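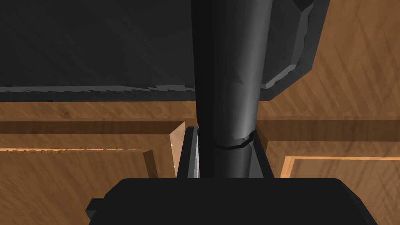 Render: Svend Vídalín, wrist camera view, Hedevum kitchen model

From: Svend Vídalín
To: trasis-users
Date: September 7, 2022
Subject: Re: [trasis-users] Planner accepts grasps where the wrist camera sees mostly robot

Hello all,

Thank you for the quick answer, and sorry that mine comes late. I wanted to run the tests again on a clean checkout before I wrote anything.

Þórarinsdóttir wrote:

> I tried your start poses with the current release and I do not get
> the rejected plans that you describe. Are you sure that the self
> filter is loaded before the scene update? If the filter comes second,
> the first cloud goes into the map with the robot still in it, and the
> planner then thinks there is an obstacle between the fingers.
>
> Also, which meshes do you give to the filter? The visual ones or the
> collision ones? Please send a render from one of the bad poses, it is
> hard to guess from the log only.

The render is at the top of this message. It comes from the wrist camera, with the fingers on both sides of a cylindrical arm link and the cabinet panels behind. As you can imagine, not many of the depth points in such a view belong to the cabinet. The big dark part at the top left is most likely the other arm, very near to the lens, but I have not checked it against the link names.

First your question about the order. You were right that mine was wrong. In my launch file the scene update started first, and the filter was ready only some moments later. I changed it and the "obstacle between fingers" message went away in most runs. So please consider that part solved, and thank you.

But a second problem stays, and I think it is a different one. I ran 100 plans from the same set of start poses, with the order corrected. In 14 of them the planner accepted a path where the gripper closes on the link of the other arm. The collision checker does not complain at all. When I put the same joint values into the checker by hand, it reports contact immediately.

About the meshes: I give the visual ones to the filter and the collision ones to the checker. The collision mesh for the link is a simple cylinder with one radius. The visual mesh has a seam, and it is a little narrower below it, on the gripper side. I believed first that this difference was the reason, so I made a collision mesh with two radii. The result was the same, so it is probably something else.

What I suspect now is the allowed collision matrix. In the Hedevum configuration there is a line which disables the check between the fingers and "any attached object". When the filter removes the link from the cloud, the tracker still keeps a small cluster of points at the edge, where the mesh and the depth do not match well. This cluster gets an object ID, the grasp module attaches it, and from this moment everything near the fingers is permitted. I can see the attach event in the log, 80 ms before the plan is accepted. It is there in all the bad runs, and I did not find it in the good ones.

What I tried until now:

Filter padding raised from the default to 45 mm. The cluster disappears, but then the front edge of the cabinet panel disappears also, and the approach to the door fails.

Matrix line removed. Bad plans are gone, but normal grasps are rejected too, as expected.

Minimum cluster size raised. It helps a little, but it depends on the distance, and I do not like to tune it for every pose.

Kuritz proposed in June to compare each new cluster with the last filtered links, and to refuse the attach if they overlap — I found the thread in the archive, but no patch. Does somebody have this code, even unfinished? I would be glad to test it. If not, I can write a first version, but I would need advice on where to put it. In the tracker it would be simple, but the tracker does not know the link poses. In the grasp module the poses are known, but there the object ID exists already and other nodes may have used it.

One more small question. The documentation says that the self filter handles "all links of the robot description". Does this include the second arm when both arms are loaded under different prefixes? In my log only the links with the left prefix are listed at start. If the right ones are skipped, then my explanation above needs to be corrected in part.

I can send the log and the start poses to anyone who wants them. They are too large for the list.

With kind regards,
Svend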